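Vallejo Field Station — Workroom and Store, Pre-Season Safety Checklist
Completed: March. Inspector: Teodoro Bravo. Second reader: Noemi Nakamura.
Status codes: P = pass, C = pass with comment, F = fail, N = not checked.

1. Access and exits

1.1 Main door opens fully and latches. P
1.2 Rear exit clear to the outside. C
Comment: The path outside the door was clear. The step has a loose nosing on the left side. Refix before the first overnight group.
1.3 Exit signs lit on mains and on battery. P
1.4 Evacuation plan posted at both exits. F
Comment: The plan at the rear exit predates the store partition. It shows a door that was bricked up. Replace with the current drawing.

2. Floors and work surfaces

2.1 Floor free of trip hazards and spills. P
2.2 Floor coating sound, no lifting. P
2.3 Work surfaces level and stable under hand load. P
2.4 Surfaces free of splinters, raised joints and sharp corners. C
Comment: Run a cloth along every edge and joint. Cloth snagged once, at the bench by the sink. Sanded during the visit.
2.5 Grooves and joints in wooden surfaces free of trapped debris. C 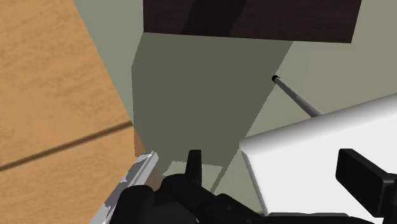 Vega Nieto asked for 2.5 to be changed to a fail wherever specimens are pinned, on the grounds that a broken pin tip in a joint will not show up on a visual check. She wants a magnet passed over each joint at close of day and the result initialed. Accepted in part: the magnet check goes into the daily sheet, and the code stays at C for this visit.

2.6 Pins, blades and glass stored in lidded containers. P
2.7 Sharps container below the fill line. F
Comment: Above the line. Swapped at 10:40. The spare is now in use, so another must be ordered.

3. Electrical

3.1 Portable equipment tagged and in date. C
Comment: Extension lead 281 carries a tag that can no longer be read. Withdrawn until retested.
3.2 Residual current device trips on test button. P
3.3 No lead crosses a walkway. P
3.4 Chargers on a non-combustible shelf. P
3.5 Battery packs free of swelling, cracks and corrosion. P
Comment: The Tritel packs were checked out of their housings. Contacts cleaned with a dry brush.

4. Chemicals and fire

4.1 Ethyl acetate kept in the ventilated cabinet. P
4.2 Quantity on the bench no greater than 400 ml. P
4.3 Safety data sheets present and legible. C
Comment: The sheet for the Drakolow cleaning fluid is an old revision. Emiliano Cordero to print the current one.
4.4 Extinguisher gauge in the green, pin and seal in place. P
4.5 Fire blanket within reach of the hot plate. P

5. Field communications and lone working

5.1 Each party of 3 or fewer carries one handheld unit. P
5.2 Antenna seated, no cracks at the base. P
5.3 Screen readable in daylight and with the backlight on. P
5.4 Keys respond on first press. C
Comment: Sticky keys are usually dried insect repellent. Wipe with a damp cloth and dry before storage. Do not use solvent on the housing. 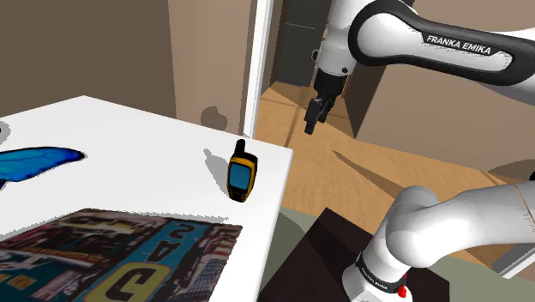 5.5 Test call made from the far end of the Jirka trail. N
Comment: Trail closed by flooding. To be done before the route is reopened — a call from the parking lot does not count.
5.6 Sign-out sheet shows route, return time and contact. C
Comment: Return times were missing on several lines in January. Aitana Valcárcel will check the sheet at 18:00 on field days.

6. First aid

6.1 Kit complete against the list in the lid. C
Comment: Tweezers missing. Eyewash in date.
6.2 Allergy information held for all current staff. P
6.3 Emergency numbers posted beside the landline. P

Open items: 1.2, 1.4, 2.7 (reorder), 3.1, 4.3, 5.5, 6.1. Items coded F are to be closed before the workroom is used by visitors. Initial each line on the wall copy when the work is done.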